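Al final fui a la jornada de puertas abiertas de Olcombe, la fábrica de cerámica, y llevo desde entonces dándole la tabarra a todo el mundo con los esmaltes. Así que lo escribo, y quien quiera que lo lea, y quien no, se libra de oírmelo en la cena.

Me apunté por Violeta Núñez, que estuvo el año pasado y volvió con una taza torcida que usa para los lápices. La visita es gratis, pero hay que reservar, y los grupos son de 12 personas. Yo pillé el primero de la mañana, el de las nueve y media, y lo recomiendo muchísimo si podéis madrugar: los hornos de la noche se abren a esa hora y ves salir las piezas. (El autobús te deja en la rotonda, al otro lado de la nave, y hay que rodear toda la valla. Llevad calzado cómodo, que yo fui con unas sandalias nuevas y lo pagué.)

## El barro, que no es barro

Nos recibió Omprakash Nigam, que lleva la sala de pastas, con una bata que en algún momento fue azul. Lo primero que hizo fue corregirme, porque yo dije «barro» y allí se dice «pasta». Lleva arcilla, sí, pero también cuarzo, feldespato y no sé cuántas cosas más que van en unos sacos apilados hasta el techo. Todo eso se mezcla con agua en unos tanques enormes que giran despacísimo y hacen un ruido como de lavadora vieja. Me habría quedado allí un buen rato, la verdad, es hipnótico.

Luego la mezcla pasa por unos tamices y por unos imanes que le quitan el hierro. Si se queda una partícula, después sale un puntito negro en medio del plato y adiós plato. Omprakash nos pasó uno con el puntito para que lo buscáramos y tardamos una eternidad. El señor que iba a mi lado lo encontró con las gafas puestas en la frente, no sé cómo.

Después viene el filtro prensa, que exprime el agua y deja unas tortas grandes, grises y planas. Nos dejaron tocar una. Está fría y es suave como la mantequilla recién sacada de la nevera, y se te queda la mano blanquecina hasta la hora de comer.

## Moldes, tornos y una pregunta tonta

La zona de conformado es la más ruidosa, y nos dieron tapones para los oídos. Yo siempre había imaginado a alguien con un torno y las manos llenas de pegotes, como en las películas, y de eso hay muy poquito: un taller pequeño al fondo donde preparan los modelos. El resto va con moldes de escayola. La escayola chupa el agua de la pasta y la pieza se despega sola cuando está en su punto. Hay una habitación entera llena de moldes, con estanterías hasta arriba, y en la puerta un cartel escrito a mano que pone 411. Pregunté si era el número de moldes y Hawi Belay, la modelista, se rió y me dijo que era el número de la sala. ¡En una nave con ocho puertas! Viene de un plano antiguo, por lo visto.

Con Hawi me podría haber pasado la mañana. Nos enseñó cómo se corrige un modelo para compensar lo que encoge la pieza en el horno, que es bastante más de lo que yo pensaba. Tenía dos cuencos iguales, uno crudo y otro cocido, y el cocido cabía dentro del otro. También nos contó que las formas cuadradas son una pesadilla, que las esquinas se levantan o se comban, y que las redondas son mucho más agradecidas. Desde entonces miro los platos cuadrados de los restaurantes con un respeto que antes no les tenía.

El torno nos lo dejaron probar. Lo mío empezó como cuenco, pasó por cenicero y acabó otra vez en el cubo. Una niña del grupo hizo un vasito monísimo a la primera y su padre le sacó como cuarenta fotos.

## El horno

Vale, el horno. Es un túnel larguísimo, con unos carros que entran por un lado y salen por el otro, y avanzan tan despacio que parece que no se mueven. En el panel de control del tramo donde nos paramos ponía 800 grados, y más adelante sube todavía más. Aunque estás a un par de metros y hay aislante, se nota el calor en la cara. Atif Warraich, el hornero, estaba allí tan tranquilo con su termo de café.

Nos explicó que lo delicado es la subida y también la bajada. Si enfrías demasiado deprisa, la pieza se raja, y a veces se raja horas después, ya en la estantería, con un «clin» que se oye en toda la nave. Él dice que reconoce por el sonido si ha sido un plato o una fuente. No sé si creérmelo, pero lo dijo muy serio.

En la salida estaban descargando un carro y había una señora con un palito de madera dando golpecitos a cada pieza. Si suena limpio, pasa; si suena sordo, a la caja de las rotas. Nos dejó probar y yo oía lo mismo en todas. ¡En todas! Qué oído hay que tener.

## Los esmaltes, que es a lo que yo iba

Aquí ya me puse pesada con las preguntas, lo reconozco. El esmalte antes de cocer no tiene nada que ver con el color final: había un cubo de un líquido rosa palo que luego sale verde botella, y otro gris que sale azul. Cada receta va en una ficha, y las fichas están en un armario metálico con llave. La colección Broltar, que es la de toda la vida (mi abuela tenía la sopera), sigue usando una fórmula que solo han retocado un par de veces. La nueva se llama Gilani y va por colores vivos, lisos, sin dibujo.

Me contaron que los rojos y los naranjas son los más puñeteros. Con una variación pequeña de temperatura se te van al marrón o se quedan apagados, y dos hornadas seguidas pueden dar tonos distintos. Tienen un tablero con las pruebas de color pegadas y numeradas, y la última que vi era la 991. ¡Más que noches tiene el año y el siguiente juntos! Y todavía discuten si el naranja definitivo tiene que tirar más a calabaza o a mandarina. Hubo votación a mano alzada en el grupo y ganó mandarina, aunque no creo que nos hagan caso.

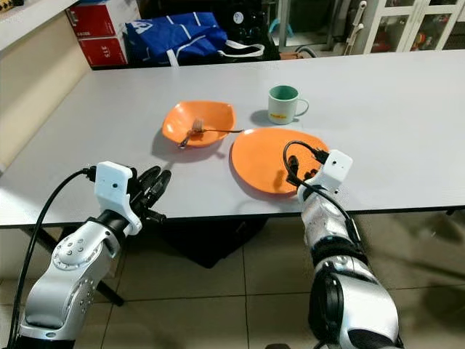 A mí lo que me pierde de esos tonos es la comida encima. Un arroz blanco, unas judías verdes, una burrata con su chorrito de aceite... Se lo comenté a Sohail Yousafzai, que es quien lleva la tienda, y me dijo que la gente compra mucho color en verano y que en cuanto llega octubre vuelve al blanco y al crudo. Yo en casa tengo todo blanco desde hace años, por pereza más que nada, y salí convencida de que había que hacer algo al respecto.

## La tienda y la cafetería

La visita termina en la tienda, claro, que de tontos no tienen un pelo. Hay una zona de segundas con piezas que tienen algún defectillo (una burbuja, un borde que no asienta del todo) y los precios bajan bastante. Id directos a las cajas del suelo, que en las mesas ponen lo bonito y en las cajas está lo bueno. Yo me llevé dos cuencos hondos y una fuente ovalada con un pelín de alabeo, que baila un poco en la encimera pero con un trapo debajo ni se nota. También quería una jarra, pero pesaba lo suyo y me acordé de la valla y de las sandalias.

Un par de cosas mejorables, ya que estamos. En la parte de los hornos se oye fatal a quien explica, y a los de atrás nos llegaba la mitad. Y el rato de decoración a mano se hizo cortísimo: la chica que pinta los filetes estaba haciendo una línea perfecta con el plato girando, a pulso, y nos sacaron de allí justo cuando iba a empezar con el dorado. Me dio muchísima rabia.

La cafetería se llama Havolel y está en el antiguo almacén de embalaje. El café, normalito. El bizcocho de limón, en cambio, espectacular, y las raciones son generosas. Si vais en grupo, pedid mesa junto a las ventanas, que por dentro es un poco oscura.

Vuelven a abrir en mayo y esta vez quieren añadir un taller de esmaltado, con pieza incluida, que te mandan a casa después de cocerla. Violeta ya me ha dicho que nos apuntemos las dos. Las reservas se hacen llamando por la mañana, que por la tarde no cogen el teléfono.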